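How I Mix My Own Brown Timber Stain (and Get It to Match)

I've been mixing my own stains for the old furniture I drag home, and my sister-in-law Nesma has finally nagged me into writing the method down.

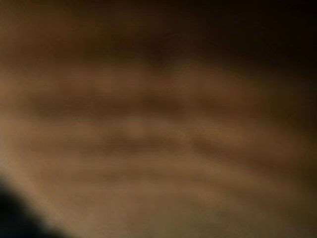
Brown, going from caramel on the left to a dark chocolate on the right.

My first go at this was a disaster. I bought a tin labelled walnut, slapped it on a pine bedside table and ended up with something the colour of a wet brick. I blamed the tin, but the trouble was mostly me - I hadn't sanded properly and I hadn't tested it on anything. So most of this page is about sanding and testing, sorry!

What you'll need

Water-based stain in three colours: a yellowy tan, a mid brown and a very dark brown. I use the Colelen ones because the hardware shop near me stocks them, but any brand will do as long as all your tins come from the same range. You'll also want sandpaper in 120, 180 and 240 grit, some clean jam jars with lids, a set of old measuring spoons (not going back in the kitchen drawer), cotton rags, gloves, and an offcut of the same timber you're staining. If you haven't got an offcut, use the underside of a drawer or the back of a leg.

Sanding

Start with the 120 and go with the grain. Always with the grain! Any scratch going across will drink up the colour and glare at you forever. Move on to the 180 once the old finish is gone and the surface feels even under your palm, then finish with the 240, but go lightly. If you polish the timber too smooth the stain just sits there and wipes straight off again.

Vacuum, then go over it with a barely damp rag. The damp will raise the grain a touch, so let it dry and give it one more quick pass with the 240. I skipped this for years and always wondered why my tabletops felt furry.

Mixing

Work in teaspoons and write everything down. I keep an exercise book with a dab of each colour next to its recipe, and it has saved me more times than I can say.

My everyday brown is four teaspoons of mid brown, two of tan and one of dark. For something warmer, swap one of the mid browns for another tan. For a moodier colour add the dark half a teaspoon at a time, and stop before you think you need to. You can always go darker later and it's a real pain going the other way.

Stir with a flat stick right down to the bottom of the jar. The pigment settles, and if you leave it sitting there the last chair will come out darker than the first. (Ask my friend Houda about her dining set. Actually, don't.)

Testing

Brush a stripe on your offcut, wait two minutes and wipe. Next to it do another and wait five minutes, then one more for ten. Let them all dry overnight and put a coat of your clear finish over half of each stripe. The finish changes the colour a lot, and the covered half is what you'll be living with.

Look at the stripes in daylight and then again at night under your lamps. I once matched a bookcase beautifully in the garage and carried it into the lounge, where it looked green.

Putting it on

Do one face at a time. Flood it on with a rag, wait however long your favourite stripe took, and wipe off the extra along the grain. Keep a wet edge so you don't get a dark line where two passes overlap. End grain soaks up heaps, so I dampen it first and wipe it after 30 seconds.

If it's patchy, leave it alone until it's properly dry. Half the patches even out by themselves. For the ones that don't, a second thin coat usually does it. Pine is the worst for blotching, and I give it a coat of pre-stain conditioner before any colour goes near it.

Finishing

Wait a full day, longer if it's humid. I do three thin coats of clear satin with a light rub of 240 between the first and second. Don't rub back after the last one. Give it a week before you put a vase or a mug on it, however tempting it is to fill the shelf straight away.

Hang your rags out flat over the fence to dry before they go in the bin. With oil-based products this really matters, as scrunched-up oily rags can catch fire on their own, so check your tin.

Leftover mix keeps for a couple of months in a sealed jar somewhere cool. Label the lid with the recipe and the date - mine currently say things like "Naima's stool, bit darker" and I have no idea which year that was.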